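Chapter 16
Bracket Fungi on Standing Timber

Fungi that live on wood obtain their carbon from cellulose, lignin or both. Species that remove mainly cellulose leave a brown, cubical residue and are called brown rots. Those that also break down lignin leave a pale, fibrous residue and are called white rots. The distinction is used throughout this chapter and in the keys beginning on page 221.

The visible bracket is the fruit body. Its underside bears pores through which spores are released, in many species from late summer until October. The mycelium may have occupied the heartwood for years before a bracket forms, so the absence of brackets does not show that a tree is sound. 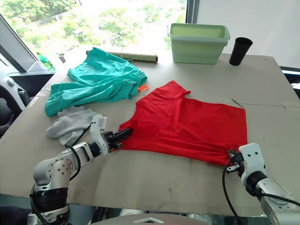 Figure 16.2 Red T-shirt spread on a covered tabletop, with two white robot arms.

Ziad Chidiac and Khải Ông surveyed 125 mature beeches at Tusitcombe, recording the height, width and aspect of each bracket. Trees with basal brackets were treated separately from those with brackets on the upper stem, as decay at the base has a greater effect on stability. Their recording method is set out in Section 16.2.

Terms to learn: brown rot, white rot, heartwood, mycelium, pore surface.

16.1 Entry into the host

Most heart-rot fungi enter through wounds that expose the inner wood. Broken limbs, pruning cuts and damaged roots are the usual points of entry.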